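Speaker notes – "What the Quote Leaves Out: Budgeting for a Two-Arm Cell"

Opening. Say name, say Gralten, say I buy things for a living. Don't do the joke about procurement people at parties. Radu says it has been done.

Ask for hands: who has bought a robot arm? Keep them up if you finished the year inside the budget line you wrote for it. Wait. Thank the one person, who is probably in sales.

Start with the story of our first request. Kiros Kumsa came to me in July with a single page. Two arms, two grippers, one controller, total at the bottom. I signed it. It was a lovely page and I still have it. It had no table on it. It had no walls, no mounting bar, no rails, no cables longer than the ones in the box, and no line for the person who would put it all together.

Pause here, let them think about their own page.

Next: the things around the arms. Go slowly, this is the part people write down. Two arms need something stiff to be bolted to, and it has to be the same something, or you will spend your evenings finding out how far apart they have drifted. We got a quote from Liltik for a finished enclosure and a quote from Sovden for extrusion by the length. Sovden was cheaper until Leszek Marciniak added up his hours. Give the audience a second to guess. Then tell them we bought extrusion anyway, as the hours came out of a different budget.

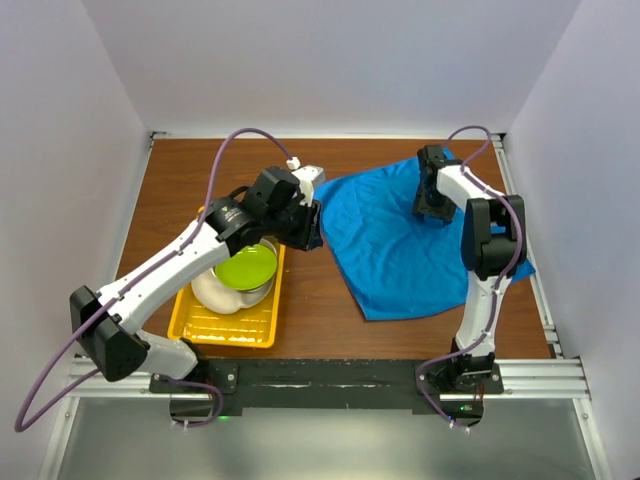 Cables. I had 200 dollars for cables and clips. I would like to meet the person I was when I wrote that. The final number was 928, and most of the gap was replacements. An arm that moves all day wants its cable to have slack, and slack wants to catch on something. Put in a line for spares and don't let anyone rename it "misc."

Objects. Nobody budgets for the stuff the robot handles, on the theory that it comes from somebody's kitchen. Ours did, at first. Kalkidan Alemneh wanted her bowls back. If your task is dishes and cloths, buy dishes and cloths, and buy extras of the exact same ones, as the store will drop that color the week you need it. Cheapest line in the whole plan and the only one that ever stopped work for a full day.

(If running late, skip straight to service contracts.)

Surfaces. Expect scratches. Whoever does your asset inspection will ask. We set aside 1,000 for wear parts and table tops and I got one angry email about it from finance, which I count as approval.

Service contracts. Saeed Bagheri's rule: read what happens on the second failure. Everybody is charming about the first one. Ask whether the loaner arm is included, who pays freight, and what "next day" means when the part sits in another country. Woldemariam answered all of that in writing before we asked for it, and they got the order. I have no stake in them, I just like mail that gets answered.

Now the slide with the split. Arms and grippers on one side, all the rest on the other. Don't read it out. Say only that the right-hand column was blank when I signed.

Wrap-up: ask for the second page. If an engineer brings you one page, send it back, nicely, with coffee. Leave five minutes for questions. Someone will ask about leasing. Radu Radu is in the third row and has opinions – point at him.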